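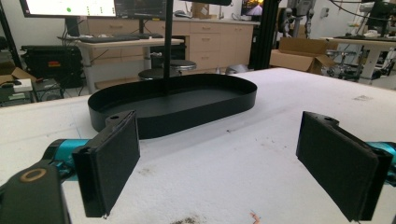 What should I use as a drop tray by the front door?

Search this site
Go
Advanced search

Print this page | E-mail this to a friend

Posted by Etornam Addo, February 11, 2025

Hi all! We moved into a rental in January and the front door opens straight into the living room, so there's no hall, no closet, nothing. Keys, mail, sunglasses and my husband's bike lights end up on the kitchen counter and I'm losing my mind a little. I'd like one tray on a narrow shelf by the door (the shelf is 30 inches long, and not very deep). I keep going back and forth between a plain black one with low sides and something deeper, like a basket. Does a low tray just turn into a pile? And will keys scratch up the finish? I'd rather not drill anything, the landlord is picky.

Mahmoud Hajji

Low sides, every time. We had a basket for years and it was where mail went to die - I found a water bill in there from two apartments ago. With a shallow tray you can see what you've dropped in it, and when it's full it looks full, so you deal with it. I'd go with an oval for a narrow shelf so you aren't catching your hip on a corner.

Keys will mark a matte finish sooner or later. I cut a piece of felt to fit the bottom of mine and it still looks fine. Self-stick felt from the craft aisle works, but trace the tray on newspaper first or you'll waste a sheet like I did. For the mail, get a separate upright letter holder. Paper and keys in the same tray never worked for us, the paper just covers everything and then you're late for work patting around under coupons.

Ilir Babić

just use a baking sheet lol. mine has been by the door since college

Deividas Lapiņa

Agree with the felt. Put a couple of those little clear rubber bumpers under the tray too, they peel off without leaving a mark on painted shelves. And give the bike lights their own spot next to a charger or they'll always be dead.

Contact us | Copyright Stillico Home Help | Back to top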